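# Comparing Two Hands for PC Disassembly

Ladan Rezaei, 8 November 2020

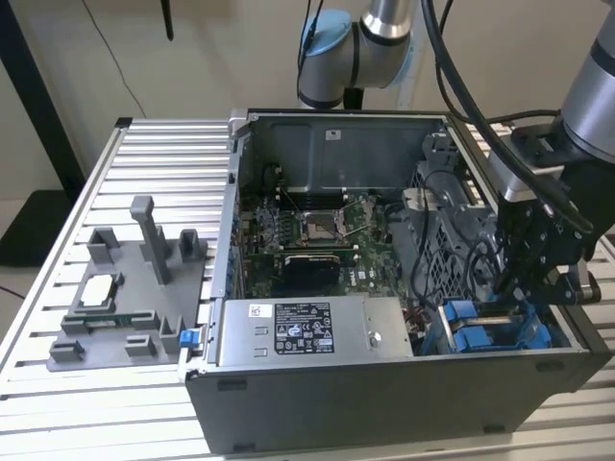 **Which hand did better overall, the Moya or the Uretti?**

The multi-fingered Moya did better on cables and latches, and the two-jaw Uretti did better on flat parts. For the full task I would pick the Moya.

## Method

I ran 137 trials between April and now, split over 4 tasks: pressing a release latch, lifting a memory module, moving a CPU to its pocket, and pulling a power cable. Both hands used the same arm and the same Grerkell controller. Every trial started from a saved pose, and I scored it as done or not done. Partial grasps counted as not done.

## What I saw

The Moya's fingers could curl around a cable from above. The Uretti had to come in from the side, and in a crowded case there was often no room to turn the wrist. On the CPU it was the other way. The Uretti held the edges square, while the Moya tended to tilt the chip before it reached the pocket.

The Prumirico force limit was set too low for the first 100 trials, so latch results from that period should be read with care. I did not rerun them.

## Still open

- Finger pads on the Moya are worn and need replacing
- Repeat the latch task at the new limit
- Controller log drops entries after 3,000 lines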